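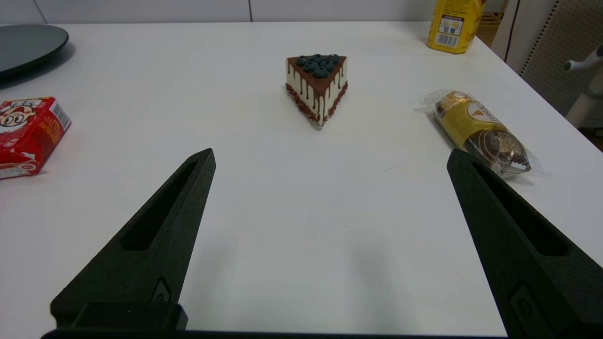
Black gripper fingers over a white tabletop.

The case against Trí Ông rests on 423 pages of disclosure and one disputed entry in a property register. He is charged with handling stolen goods, namely 51 crates of machine parts taken from a depot at Ladbridge last November. He denies the charge. The trial at Skutdale is listed for 18th July.

The register matters more than its appearance suggests. Each seized item is given a number, a seal and a line recording who held it and when. If a line is missing, the defence can ask the court to exclude the item, and the judge must decide whether the gap makes the proceedings unfair. Exclusion is not automatic.

In this case the gap concerns crate 505. It was signed out of the police store for examination and signed back in under a different seal number. The officer's statement says the first seal was cut during the examination. The examiner's notes do not mention it.

Yulan Yan, who acts for Ông, has asked for the store's full log, which runs to nearly 200 entries for the same period. Her argument is narrow. She accepts that the parts were stolen from Plidari, the firm that rented the depot. She disputes that the contents of crate 505 are the parts her client is said to have bought.

The prosecution's answer is that serial numbers identify the goods whatever the state of the seal. It also relies on an invoice made out to Đồng, a trading name Ông used for two years. The defence says the invoice relates to an earlier and lawful purchase.

A ruling on the log is expected before the jury is sworn. If crate 505 is excluded, the prosecution will have to prove knowledge from the invoice and two telephone calls, neither of which was recorded.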